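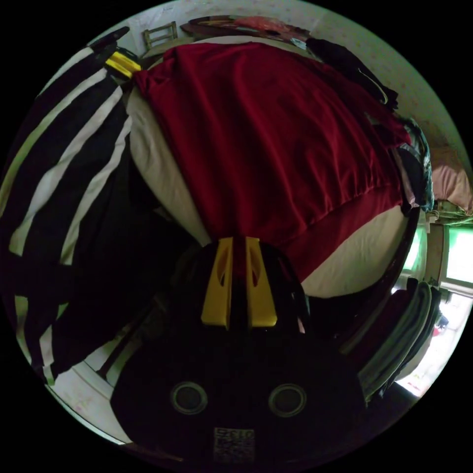

Frequently asked questions about math at home and in my classroom

I teach fourth and fifth grade math at Clestard Elementary, and I get a lot of the same questions from families every fall (and again in March, when fractions get serious). I started writing my answers down so I could send people one link. I add to it when something new comes up, so the order is a bit of a jumble.

Why doesn't my kid bring home a page of forty problems?

Mine usually brings home six to eight. I pick them pretty carefully, and I'd much rather read eight problems where I can see what a student was thinking than forty where I can only see right or wrong. If your child flies through them and wants more, great, write me a note on the sheet and I'll send extras. I have a whole drawer.

What is a number talk?

It's the first ten minutes of class. I put one problem on the board, pencils stay down, and everybody works it out in their head. Then we collect the different ways people did it. Last week we did 19 x 4. A few kids did 20 x 4 and took away 4, some did 10 x 4 plus 9 x 4, and one doubled 19 and doubled it again, which got a little round of applause! They all land on 76, and we spend most of the time on how the methods are related.

Do you teach the standard algorithm? I learned it that way and I turned out fine.

Yes, I do! I know there's a rumor going around that we've thrown it out. By the end of fourth grade I want every student adding and subtracting big numbers with the method you remember, carrying and borrowing and all. We just get there by way of place value first. Take 3,118 minus 872. A kid who has spent time breaking numbers apart can tell you that the answer has to be a bit more than 2,200 before touching the pencil. Then, when they line it up and get 2,246, they know it makes sense. And if they forget to regroup and end up with something in the three thousands, they tend to catch it themselves.

Is it OK to show my child my way of doing it?

Please do. The only thing I ask is that you let them show you theirs first. Kids get upset when the way they learned at school is treated like a mistake, and sometimes (I see it in conferences) the grown-up gets upset too. Swap methods. If you can work out together why both give the same answer, that's better homework than anything I sent.

What about times tables?

I want them known, and I don't love timed tests as a way of getting there. We practice facts a few minutes every day with card games and dot arrays, and I check in with each student one on one. At home, five minutes in the car works well. Stick to the ones they're shaky on — it's nearly always 6, 7 and 8 — and lean on facts they have already. If 5 x 7 is solid, then 6 x 7 is one more seven.

My daughter says she's "not a math person." What do I say?

Oh, this one gets me every year. I'd start by asking what happened that day. Usually there's something specific behind it, a quiz that went badly or a classmate who finished first. Then I'd try hard not to answer with "I was never good at math either," even though it's meant kindly. Tell me about it as well. I can set things up so she gets to explain something she understands well to the group, and that helps more than a pep talk from me.

What is the Baumgart book?

Baumgart is the workbook series our district uses. The fourth grade one is blue and it lives at school. We don't go through it cover to cover. I skip around, so please don't worry if there are blank pages in the middle when it comes home in June. I left those on purpose.

Do we need to buy anything?

Nope. A pencil, an eraser and a regular deck of cards will get you through the year. If you can't find a deck, I have extras.

Can we use Trason at home?

Trason is the practice site we have on the classroom laptops, and your child's school login works at home too. I think it's fine in small doses, say fifteen minutes. It's good for review and not so good for learning something new. If you see a lot of guessing (click, click, click), close it and play a card game.

My son gets the right answers but loses points for not explaining. Is that fair?

I hear you, and I've changed how I do this. I used to ask for a written explanation on every problem, and it was wearing out kids who had the math down but hated the writing. Now I ask for it on one or two problems per sheet, and a drawing or a number line counts. He can also come tell me out loud. I do still want something, though, because a right answer can come from a trick that stops working in fifth grade. "Just add a zero" is my least favorite. It works on 872 x 10 and then falls apart the minute decimals show up.

How do I get extra help for my child?

Come to me first. I have an open table before school starting at 7:40, no sign-up needed. The Usalham branch library also has a homework room in the afternoons, and several of my students like it there.

What's the best way to reach you?

A note in the red folder or an email through the school site. I answer after dinner most nights, and if it's a question about a particular problem, send a photo of the whole page, scribbles included.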